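Sorting snacks and instant noodles into open bins – how do you keep order?

Posted in Kitchen & Pantry, 10/08/2026

Hello everybody. I organize the snack corner for our study house, where 16 students share one kitchen. Every month I buy a big box of mixed things from the wholesale store: chips, small cookies, instant ramen, candy. Last time there were 124 packages in it. I put them in plastic bins without cover, one bin for each kind, but after two days everything is mixed again. Also the noodles get broken at the bottom and people complain to me. I have tried paper labels, they fall down. Is there a better way to divide the bins? I don't want to buy closed boxes, the students never close them anyway.

Gaétan Lapointe

Meseo

I did this work for a youth hostel during three winters, so maybe my experience is useful for you. The first thing I changed was to stop sorting by the kind of food. I sort now by how easily the package breaks and by its shape. Chips bags are full of air and must stay on top or alone. Ramen packages are flat and they can stand like books in a low bin, with the short side down. If you lay them one over another in a deep bin, the bottom ones suffer.

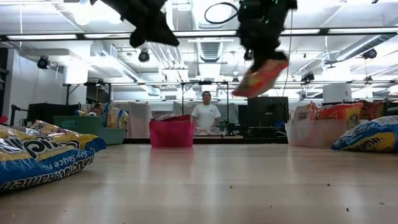 Color does more work than labels in a shared kitchen. People who are hungry do not read, but they remember "noodles are in the green one" after one week. You need colors that are far from each other, like the bright pink bin and the teal green one at the far edge of the table, so even a person half asleep sees the difference. I would give the lower and wider kind to the ramen. The cutout handle on the side is also practical, because you can pull the bin from a shelf with one hand. Then keep each color for the same thing always, also when you have less of it. And before you fill the bins, empty everything on a long table and wipe the table after, the small crumbs go everywhere – and then come the ants.

Hundunitz

Just buy less. 124 packages for 16 people is too many, of course it becomes a mess.

Vundalero

I agree with Meseo about the standing packages. I want to add two small things. If the bin is too wide, the ramen falls over when half of them are eaten, so put a piece of strong cardboard in the middle as a wall. I cut mine 20 cm high and it holds well since January. And for the labels, don't use paper. Write on the plastic with a paint marker, it stays also after washing. You can remove it with alcohol if you change your mind.

One question back to Gaétan: are your bins on a shelf or on the floor? On the floor I would not put chips, somebody will step in it.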